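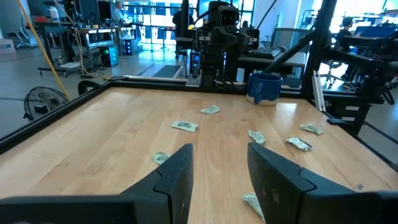 Crumpled dollar bills on a wooden tabletop.

Divovard late-night electronic music series
Progress report, Stage 2
Prepared for the fund by Torquil Menzies, programme manager
July 26, 2024

Summary

We have put on the shows we were paid to put on, apart from one, and the money is where the budget said it would be, apart from the late buses. I am less sure that the series is doing what the application claimed it would do. The application said that a regular late-night programme would build a new audience for live electronic music in the town. What we can show so far is that people who already liked this music will come and hear it closer to home. That may be worth paying for, but it is a different claim and I would like us to be plain about which one we are making before Stage 3 is discussed.

Attendance

Total paid attendance for the stage was 924. This is the number scanned at the door, and it is lower than the number of tickets issued through Deketik. The previous report used tickets issued. I have gone back to scanned entries and would ask that the two reports are not set side by side without correcting for this.

The opening night with Bukotov accounts for a large part of the total. They are a well-liked live act with their own following, they brought their own lights, and they would have filled the Carnegie on most nights of the year with or without our name on the poster. I do not think we can take their crowd as proof of anything. The nights with local producers in the first slot and a lesser-known headliner after were thinner, and the room felt it. The balcony stayed shut for all of them.

The smallest night drew 35. The act played a very good set and was paid in full. It was put on against a free outdoor show by the river, a clash we could have seen coming had anyone checked the listings before the date was confirmed. I confirmed the date.

Audience survey

The survey is the weakest part of this report. We had 100 replies across the stage, nearly all of them from people who had stopped on the way out to sit down or wait for a lift. People who left early did not fill it in. Those who did were kind about us, as people tend to be when asked by someone in a staff T-shirt. Most said they would come again. We asked the same thing in Stage 1, got the same answer, and have no means of telling whether they came again.

The question about whether this was the person's first live electronic show was worded badly. Several people wrote next to it that they had been to clubs for years and did not know if that counted. I have left the answers out because I do not believe them either way. A reworded form is ready for the autumn.

One comment came up often enough to pass on. People want set times published on the day. Headliners' agents do not like this and want the bar kept busy, and so far we have sided with the agents. I would like to try it the other way for a full season.

The postponed show

The April show was called off two days ahead when the headliner's van was written off on the way back from another booking. Refunds were offered through Deketik the same evening. Most people held on to their tickets, and I would not read too much into that: the refund page was hard to find, and the booking fee was not being returned. We have since agreed with Deketik that the fee goes back to the buyer whenever we are the ones calling it off. It should have been in the first contract.

A new date has been pencilled in twice and rubbed out twice. The agent now says late autumn. If it is not signed by the time we announce the next season, I propose refunding everyone without being asked and treating the show as lost.
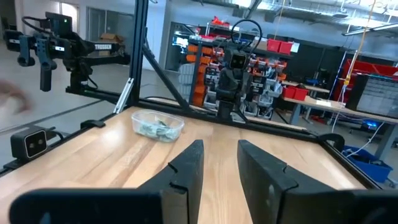 Sound and the neighbours

The application described the new bass management as a solution. It has helped. The limiter is set lower than any of the visiting engineers would like, and three of them said so at some length. Complaints from the flats behind the Carnegie have dropped, though two of the flats are standing empty this year, and the resident who used to ring most often has moved away. I would wait for a full winter of shows before telling anyone the problem is fixed.

The subs were moved from under the stage lip to a single stack at centre. Down the front it is much better. Under the balcony there is still a dead spot where the low end goes missing and the top end sounds like cutlery. The hire firm says curtains. The hire firm also sells curtains. I have asked for a second opinion and for a trial night with borrowed drapes before we spend any of the equipment line on it.

Ear plugs are free at the cloakroom and at both bars. They go quickly, and we have twice run out before the headliner. The order has been doubled.

Local support slots

Each night had a paid opening slot for an act from within the county. All were filled. The aim was to help those acts get further work, and here the record is mixed. One duo was picked up by the Bukotov agent for a short run of dates in the spring. The others have told us they enjoyed it and have had no new bookings they would put down to us.

Part of this is our doing. Doors open and the first act starts soon after, so they play to bar staff and a few early friends. We have been calling this exposure in our publicity and I have asked for the word to be dropped. Next season the opener will go on later, the changeover will be shorter, and the headliner's contract will say so. Some agents will refuse. I would sooner book someone else than carry on as we are.

The production workshops, which were meant to run alongside, have been slow. The first tutor left for a full-time job and the sessions restarted late. Those who attend regularly are keen and are making finished tracks, one of which was played out before the last show. It is a small group, smaller than we planned for, and they mostly knew each other already.
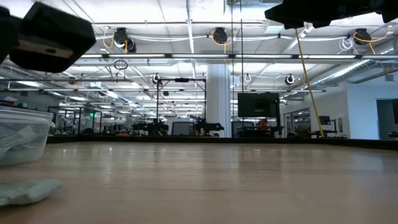
Money

Artist fees came in on budget, mainly on account of the show that did not happen. Had it gone ahead we would be slightly over. Door income was below forecast and bar income above it, so the overall shortfall is small, but the bar belongs to the venue and our share is only safe until the lease terms are looked at again in the new year.

The late buses are the one real overspend. We paid for a return coach after each show, as promised, and on two nights it left nearly empty. The operator charges the same for a full coach or one with a driver and a lost coat on it. I suggest we stop the coach on the smaller nights and put the saving towards cheaper tickets for under-21s, subject to your agreement, as it changes a condition of the grant.

What we are asking for

Release of the next payment on the existing terms. Permission to move the coach money as set out above. A conversation, before the Stage 3 form is due, on whether "new audience" should stay as the main measure, and if it should, how you would like us to count it. The current measure lets us pass without having found out much.

The breakdown by night and the fee schedule have been sent separately. The Divovard mailing list figures are not included. We merged two lists in the spring, there are duplicates all through it, and I would not put my name to the total.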